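The Hose That Stopped a Picking Cell
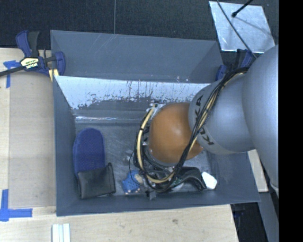 Recep Kılıçarslan

The fault log at Amissah ran to 144 entries before anyone looked at the hose. Nearly all of them carried the same text, a vacuum pressure warning followed by a dropped item, and nearly all had been cleared from the pendant within a minute. The cell went back to work each time. In February it stopped for good, with the arm low in the bin and the wrist unable to finish a turn.

Bin picking is hard on whatever is strapped to the outside of a robot. The KUKA arm has to reach over a wall, drop its tool among mixed goods and come back out without touching anything on the way. At Amissah the test load includes a black pouch and other small articles, and they end up wherever the last attempt left them. The planner can choose from a wide set of wrist angles for every grasp. Each angle pulls the cables and the cream-yellow hose into a different shape.

The planner knew nothing about those shapes. Its collision model, supplied by the integrator Utel, held the links, the tool and the bin walls. The dress pack was represented by a cylinder set 200 mm across around the wrist, and the model assumed that the bundle stayed inside it. At moderate angles it did. Past a certain rotation the loop opened outward on one side and drew tight on the other.

Drawn tight, the hose flattened at the bend below its tie. Flow dropped, the vacuum switch reported low pressure, and the item fell. When the wrist unwound, the hose recovered its section and the next cycle passed its self-check. Technicians replaced the suction cups twice and the switch once. Both were reasonable guesses from the log, which recorded pressure and item number and left out joint position.

The final stop was mechanical. A strand from the bundle had worked loose and caught on the tool flange during a reorientation near the front wall. Axis torque climbed, the drive tripped on its following-error limit, and the brakes set. The operator then tried to jog the arm upward out of the bin. That moved the wrist against the snag and pulled a signal connector partly out of its socket. No one was hurt. The fence gate was closed throughout, and the connector carried 24 volts or less.

Rerance, the firm called in to review the stop, began by adding joint angles to the log. It then ran 1000 empty cycles with the suction line sealed at the cup and the pressure sampled continuously. Every low-pressure event fell in the same band of wrist rotation. The bending radius of the hose in that band was under the minimum on its data sheet.

The repair took 4 hours. The hose was rerouted with a longer free length and the ties were moved away from the bend. The planner received a hard limit on wrist rotation and a larger cylinder, enough to cover the loop at its widest. The cost is reach. Some grasps close to the walls are now rejected, and items lying there wait until another pick shifts them.

The recovery procedure was rewritten as well. After a torque trip inside the bin, the operator must inspect the bundle from the gate before jogging, and the first motion is a reversal of the last commanded wrist move at reduced speed. Upward travel comes second. If the bundle cannot be seen clearly, the cell is locked out and the strand freed by hand.

One item remains open. Nastier, which wrote the supervisory software, still allows a pressure warning to be cleared any number of times without escalation. A repeat counter has been requested – three warnings in the same shift would hold the cell until a technician signs off – but it has not been scheduled for release.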